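Imdale Residential Storage: Frequently Asked Questions
Last updated 2023-06-22

What do the unit sizes refer to?

Sizes are given as internal floor area in square metres. Ceiling height is 2.7 m in every unit except those on the mezzanine, where it is 2.1 m. The area behind the door track cannot be used for stacking and is excluded from the figure.

How much notice do I need to give before vacating?

Eleven days, in writing. Notice starts on the day it is received by the office. Fees paid beyond the end of the notice period are refunded to the original payment method. Units must be swept and the padlock removed before the vacate inspection. If the lock is still on the door, the unit is treated as occupied and fees continue to accrue.

Can I store plastic items over summer?

Yes. The upper level can become hot in January, and some thermoplastics will creep under sustained load at temperatures well below their softening point. Stack trays, tubs and lids flat, with the heaviest load on the floor. Polypropylene tolerates this better than polystyrene.

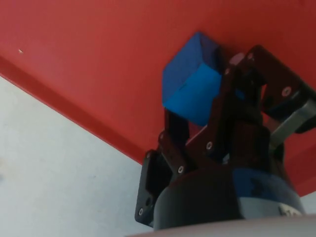 Coloured plastics should also be kept out of direct light. Red and orange pigments are generally more prone to fading than blacks and browns, although this depends on the grade of pigment used. Ground-floor units have no windows. Mezzanine units on the northern side receive some daylight through the roof sheeting.

Are the units climate controlled?

Only those in the Karnolthorpe building. These are held between 16 and 24 degrees Celsius, with relative humidity not exceeding 58 per cent. Units in the Taheri building are ventilated but not conditioned. Customers may place a moisture absorber in any unit, provided it sits in a drip tray and is checked monthly.

How should I pack fabrics?

Wash and fully dry all linen before packing. Starch should be rinsed out, as it attracts silverfish. Fold tablecloths loosely with acid-free tissue along the creases, or roll them on a cardboard tube. Vacuum bags are acceptable for synthetics but are not recommended for wool or down for longer than six months.

What about mixed household goods?

Group items by material first and by room second. Hard plastics can share a carton with foam. Soft PVC should be wrapped separately, as plasticiser can migrate into adjoining surfaces and leave them tacky. 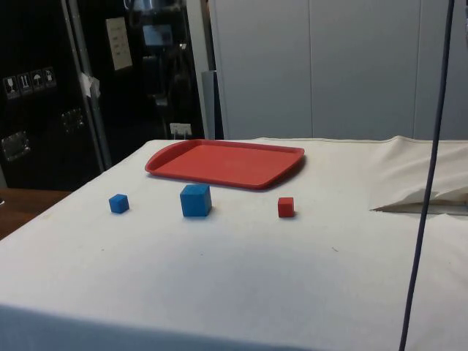 Red tray and foam cubes on an off-white cloth.

Is there a weight limit?

The mezzanine floor is rated at 290 kg per square metre, evenly distributed. Safes, engine blocks and full filing cabinets must go on the ground floor. The goods lift has its own limit, shown on the plate inside the car.

What can't be stored?

Fuel, gas cylinders, paint thinners, fireworks, perishable food, live plants and animals. Mowers and outboard motors are accepted once the tank has been drained. Lithium batteries over 100 Wh need prior approval.

How does the access code work?

Each account is issued with one code for the Lerkuron gate controller. It can be used by up to 2 people. Five incorrect entries will lock the keypad for ten minutes. Codes are cancelled when an account is more than 14 days in arrears.

Who do I contact?

Bookings and accounts: Farhad Yazdani, front office.
Gates, lift and building faults: Oluf Lauritsen, site maintenance.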